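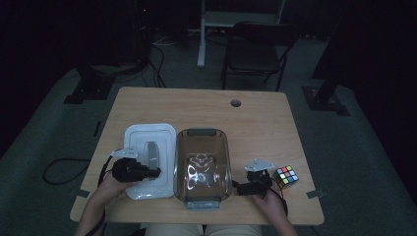 4.3 Comparing two jaw sets with the lid-and-box test

Use this test when you want to compare the standard Loster jaws with the narrow Malabanan jaws on the same pair of hand-held grippers. Run the full test once with the standard jaws on both sides, then change both sides and run it again. Do not mix jaw types within a run.

What you need

- Two hand-held grippers, left and right, with mounting plates fitted
- One rectangular storage box with a latch at each end, and its lid
- One puzzle cube, scrambled
- A table you can sit at with both forearms clear of the edge
- The Riminwood controller, running Storkano 2 or later

Setting up the table

1. Place the lid on the left, with its long sides running away from you. Put the open box directly to its right. The two may touch.

2. Open both latches on the box.

3. Put the cube to the right of the box, at an angle to the table edge. A cube set square to the edge is easier to grip and will make both jaw sets look better than they are.

4. Keep all items in the near half of the table. If you have to lean forward to reach the lid, move everything closer.

5. Run each gripper cable back along the outside of your wrist and forearm. Leave enough slack to turn your hand palm up without pulling on the connector.

CAUTION: Do not let a cable lie across the box or under the lid. A snagged cable can pull the gripper out of your hand and damage the connector.

Zeroing the grippers

6. Hold both grippers still with the jaws fully closed and press ZERO on the controller. Wait for two short beeps.

7. Open and close each gripper fully. The opening value on the controller screen should return to 0 each time. If it does not, check that the jaw screws are tight and repeat step 6.

Note: Zero again every time you change jaws. The two jaw sets close at different points, and an old zero will shift every reading in the run.

Running the test

8. Press START. Close the left gripper on the raised rim of the lid and lift that side clear of the table.

9. Bring the right gripper to the right wall of the box and hold the box steady. Use light pressure. Thin plastic walls bend, and the jaws slip upward if you squeeze hard.

10. Set the lid down in its starting place and release both grippers.

11. Pick up the cube with the right gripper, place it in the box and release it.

12. Fit the lid using both grippers, then close the far latch and the near latch, in that order.

13. Press STOP. Take the cube out and return the items to their starting places before the next run.

If an item falls to the floor, press STOP and mark the run as dropped. Do not continue from the middle.

Reading the results

The controller keeps up to 1,488 runs before it writes over the oldest ones. Export your results before you start a large comparison. Each run is saved with the jaw type you chose in the menu, so change the menu setting when you change the jaws.

Error 101 means the controller lost one gripper during the run. Check the cable at both ends and repeat from step 6.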